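March, duster rig, afternoon session

Right, notes before I forget them all (my handwriting from last time was useless, so typing this one). The question for today was whether to stay with the Kulby fingers or go over to the Pruvent ones for the dusting task. Both are parallel-ish linkage grippers, both bolt straight on to the wrist, and I'd already got 200 demos on the Kulby before we started arguing about it. The Pruvents were calibrated after lunch. Closed width reads 6 mm on the controller when they're fully shut with nothing in them, so there's an offset in there somewhere — I've put it in the config and moved on.
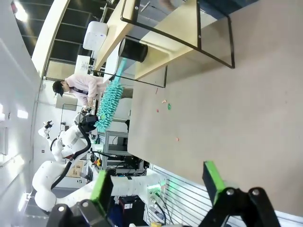 Wrist camera first. I've gone back to the wide lens and I'm much happier! With the narrow one I kept losing the other arm the moment the two came near each other, and now I get both of my own fingers, green pads and all, plus the duster in the other gripper and the bits on the table in one go. The red and pink scraps stand out nicely on the beige. The downside is the stretch towards the edges, and I haven't redone the intrinsics properly yet. Matúš Ondrejka has the good checkerboard, must ask for it back.

Grip force next. Set to 358 on the Atallah controller (its own units, don't ask me) the handle still twists if the head catches on something. At 832 it held through every pass I tried, but the motor was complaining and I don't fancy leaving it there all day. The lower shelf is the awkward bit, of course, what with the head having to go in under the top board and the wrist wanting to roll just as it gets there.
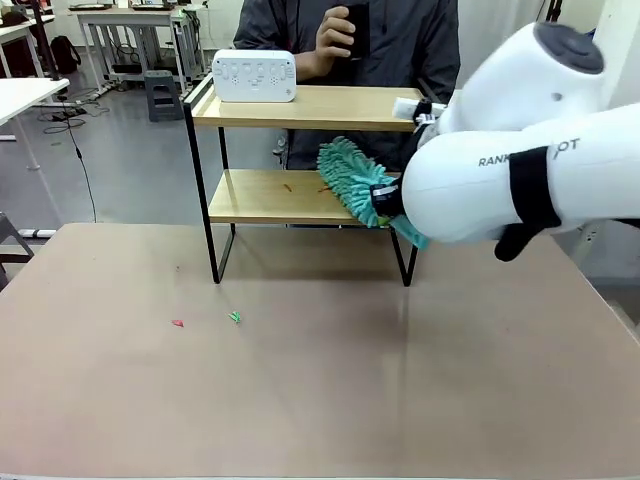 Matúš reckons I'm fussing over force when the pads are the problem, and that a softer pad with a groove cut in it would stop the twist at half the setting. Fair point, and cheap to try. I've got a sheet of the Erano rubber left, enough for two pairs if I don't muck up the first cut.

Still to do: groove one pair of pads, redo the intrinsics, then the same shelf passes again on the Kulby so I'm comparing like with like. Controller log is saved under pruvent_shelf, second folder down.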